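**Limum 1.3 patch: saves from before March won't load?**

**presen_dave**
Since the patch went live on Thursday my main save hangs on the Oststead loading screen. The bar gets to the end and stays there. New games start fine. The save has 412 days on it and I'd prefer not to lose it. Anyone else?

PC, no mods, files verified twice.

**millrace**
Same, also PC. My newer save loads, the old one doesn't. The old one is from the week the game came out.

**Tunnock9**
Works for me and my save is older than both of yours. Have you got the harbour expansion built? I haven't.

**presen_dave**
Yes, fully built.

**millrace**
Yes here too. So that's probably it.

**karrow**
The patch notes say "reworked warehouse stacking in harbour districts". If you had more than 200 crates in one warehouse under the old rules, I'd guess the game doesn't know where to put the extra ones. That's a guess. I haven't seen the code.

**Tunnock9**
They should have tested that. It's a paid expansion and most people who bought it will have a full warehouse by now. I'd ask for a refund.

**karrow**
You don't own the expansion.

**Tunnock9**
I'd ask for one if I did.

**presen_dave**
I don't want a refund, I want the save. Is there a way to go back to 1.2?

**Helmi Saarinen**
There is. In the launcher go to Settings, then Branches, and pick "previous". It downloads the whole game again, so leave it running. Before you do, copy your save folder somewhere else. 1.2 will open a 1.2 save as long as 1.3 hasn't written over it, and the autosave does write over it if you get as far as the map.

I did this last night and my town is back.

**millrace**
Done that and it loads. Thanks.

One warning for anyone following: cloud sync tried to put the newer file back as soon as I closed the game. Turn sync off first.

**Oldgate**
I'd be careful telling everyone to roll back. If you play on in 1.2 for a fortnight and the fix only converts saves made before the patch, you may be worse off. Karppinen did exactly this with their last game. People who waited were fine.

**Helmi Saarinen**
That was a different problem. The last game changed the map size. And nobody has to play on, you can load it in 1.2, empty the warehouse and save.

**Oldgate**
Fair enough on the map size. I still think waiting is safer. Support answered my ticket in five days last time.

**presen_dave**
Rolled back this evening. It was a long download, so I left it going. 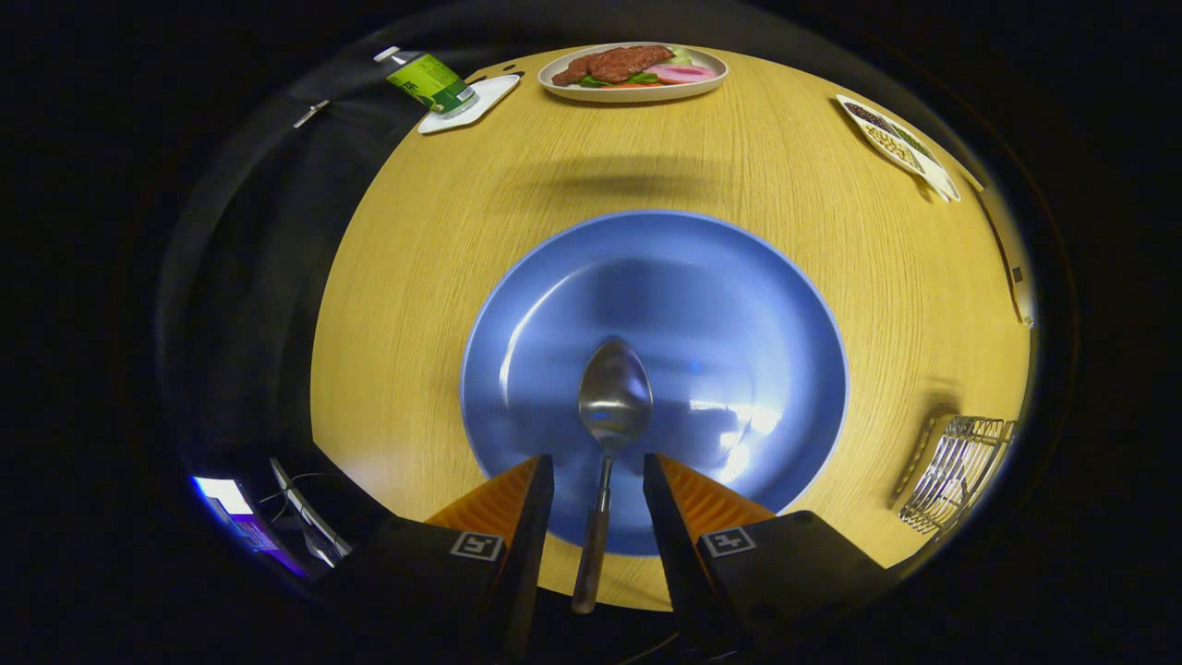 Loaded first time once it finished. I sold crates until every warehouse was under the limit, saved, then switched to 1.3 again. The Oststead screen went straight through and all my roads are there. The only thing missing is the ferry timetable, which has gone back to default.

**karrow**
Good. So the crate limit does look like the cause, or near enough. Can you put that in the bug report thread? The devs read that one more than this.

**presen_dave**
Posted it there with both save files attached.

**Oldgate**
I'm still waiting for the fix. Will say if my save survives.

**Tunnock9**
Does anyone know if the expansion is going on sale?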